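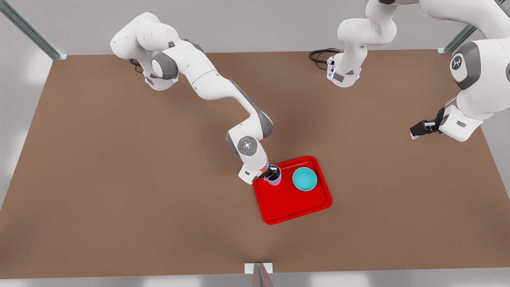
Teleop drivers wanted, Raveck student robotics project

We need people to drive. Two arms, one red tray, a cup and a bowl, all in simulation so you can't break anything. You steer, we record, the club trains on it over the winter.

No experience needed. Been gaming since you were six? Great. Never held a controller? Also great, we want messy runs too.

What you'd do
Sit at a desk in the Lirnberg lab, room 134. Pick up the cup, put it down, do it again. Sessions are 35 minutes, then a break. We'd like five sessions from each person but will take fewer.

Who can sign up
Any student at Lirnberg, any major. Staff if there's seats left. You need to be OK with staring at a brown table for a while, espescially on the wrist view, which is mostly table and a bit of gripper.

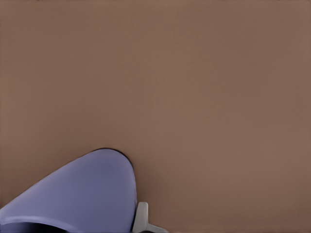
Yee-man Tang, after the August round: I was terrible for two sessions and then my hands just got it. Wrist view felt useless at first, by the end I was using it for every grasp. Bring water.

What you get
Lunch on session days, your name in the project report, and first pick of spots on the spring competition team.

To apply
Email Asnakech Gebru or stop by the room. Send your name, times you're free, left or right handed. No resume please. Sign up by Nov 30, 2025, we fill the schedule as emails come in so sooner is beter.

Questions about credit hours go to Lorraine Rudd, ext. 891.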